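Section 4 – Washing and Refitting Covers (Willier seating, all sizes)
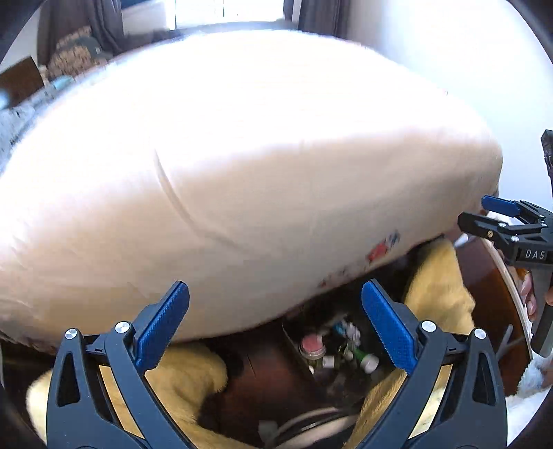 Before you start. Read the care label on your own cover, not the one on the box. Labels changed in December and the old boxes are still going out with the old symbols. If the two disagree, go by the cover.

You need: a cold wash cycle, mild liquid detergent, a flat place to dry things, clean hands. A second person for the big sizes.

4.1 Taking the cover off

1. Find the zipper. On most sizes it runs along the back edge. On the corner piece it's underneath.
2. The zipper pull is removed at the factory. Slide a paper clip through the little hole and use that.
3. Open it all the way. All the way – half open and you will tear the end stitching.
4. Peel the cover back from the corners first, then the middle. Don't yank.
5. Leave the inner liner on. It is not washable and it doesn't go back on easily.

CAUTION: Do not cut the inner liner open. Loose fill is a choking hazard for small kids and pets.

4.2 Stains

Fresh spill – blot, cold water, blot again. No rubbing.
Ink, crayon, marker: dab with a little rubbing alcohol on a white cloth. Test on the zipper side first and wait for it to dry.
Food and grease: one drop of dish soap, ten minutes, rinse.
Old stains may not come out completley. Repeat once, then stop. Scrubbing thins the fabric.

NOTE: No bleach. Not even on white. It yellows the thread.

4.3 Washing

1. Close the zipper. Turn cover inside out.
2. Cold, gentle, low spin. One large cover per load, or 2 small ones.
3. No fabric softener.
4. Take it out as soon as the cycle ends. Creases set fast.
5. Dry flat or over two rails. No dryer. Shrinkage is nearly 2 percent even on low and then the zipper won't meet.

4.4 Refitting

1. Cover must be fully dry. Check the seams with your fingers.
2. Fold the liner like a taco, push it in, let it open up inside.
3. Work the corners out one at a time.
4. Zip slowly, keeping the liner clear of teh teeth.
5. Take the paper clip off and tuck the slider under the flap.

Still loose at one end? Unzip, rotate the liner, try again. Usually it went in backwards.

Spare covers: order part 1225 (Flemix weave) or part 47 (Zarnum weave). The two weaves are slightly different shades – don't mix on one seat.

Questions on sizing go to Leilani Abernathy at the parts desk, mornings only. Have your part number ready.

Section 5 covers feet and glides.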